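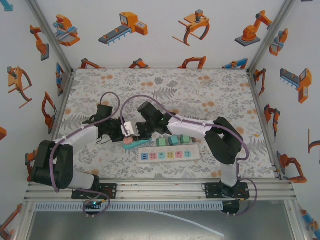
Two arms, one fern tablecloth

corinab
Okay so I'm finally typing up my dialect interviews from the valley and I'm stuck on something. My older speakers in Wieser all say "crick" for creek, no surprise there. But I have a 19-year-old who says "crick" to her grandpa and "creek" to me, in the same recording! Do I code her as a mixed speaker or just go with whatever she said to family? I have nearly 100 tokens of that one word so it does matter for my chart.
-- Corina Bachmann

mudflat_jo
Code every token by who she's talking to. Don't squash her into one box. I did that with my first batch and had to redo the whole thing in March.

trikard
I'd go the other way. If you want to know what the local form is, take the family speech and toss the rest. The way she talks to you is her interview voice.

mudflat_jo
Toss it?? The interview voice is still her voice. Half the fun is seeing when people switch.

trikard
Fun, sure, but Corina said she has a chart to fill. How many speakers are we talking about?

corinab
Just 6 so far, and 5 of them are over seventy, so she's my entire younger generation, lol. I know, I know. I'm trying to get her cousins to sit down with me but they keep moving it.

oldporchlight
I grew up a half hour from there and we said "crick" for the little ones and "creek" if it had a name on the map. Are you sure it's about the listener? She might be talking about different water.

corinab
Oh no. I hadn't checked that. She does talk about Jeltent Creek a lot, and that's mostly with me...

trikard
Okay, that's a better point than mine. Split out the place names first, then count again.

mudflat_jo
Still keep the listener column though!

corinab
Keeping it, promise. Going back through the file tonight, I'm at line 109 and she's already said "crick bottom" to me twice -- so there goes my theory.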